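Édgar Guzmán
June 2, 2019

Thread on the wrist camera setup for the kettle cell at Bolgate. Notes mostly for whoever takes the next shift. 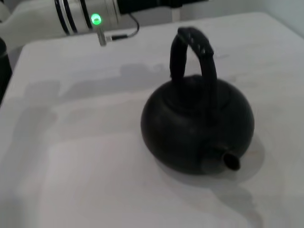 Wrist camera view, black kettle on the white table. Green ring lit on the arm.

1/ Exposure is locked at 848. On auto, the white table drags it down and the kettle handle loses its edges.

2/ Focus is still a bit soft at this distance. Lens ring needs a quarter turn, then thread lock. Don't use the red stuff.

3/ Re-ran hand-eye calibration after swapping the bracket. 261 poses, residual almost 6 pixels before, under one now. Old file is saved as Mestari_old.

4/ Cable: leave slack at the wrist. Joint 6 needs the full turn. Clip goes on the forearm side.

5/ Arm shadows on the table still trip the segmenter. Threshold moved in config, line 1554. Revert if you change the lights.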